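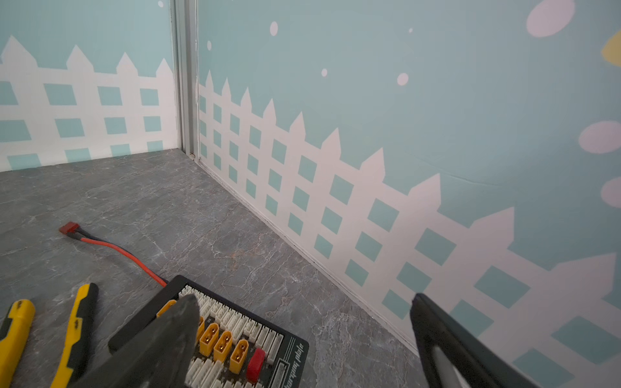
How long should a sourdough rye starter sit out before the bake?
Overnight on the counter, then one more feed in the morning, and it goes into the dough when the top has domed and is just starting to sag.

Mar 22, 2025 - bread notebook, Pendari kitchen

Fed the rye jar last night with the Ulent flour and it came up nicely, with that sour apple smell I'm so fond of. Mixed the dough on 1,000 g flour and 762 g water, which is wetter than I'd been going since October, and my goodness it was sticky! Rested it 30 minutes before the salt went in.

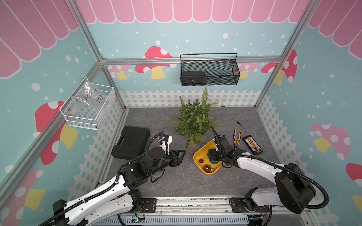 The folds were a bit of a wrestling match after that, so I wet my hands and did four gentle ones and left it well alone. Total in the tub after starter and salt was 1,647 g lighter than the double batch, if I've done my sums right (please check me, whoever reads this next).

Crust came out darker than I like - Dovanow oven, top shelf, my own fault. Crumb lovely and open, though. Try the middle shelf next time, and we're nearly out of the Van Leeuwen seeds.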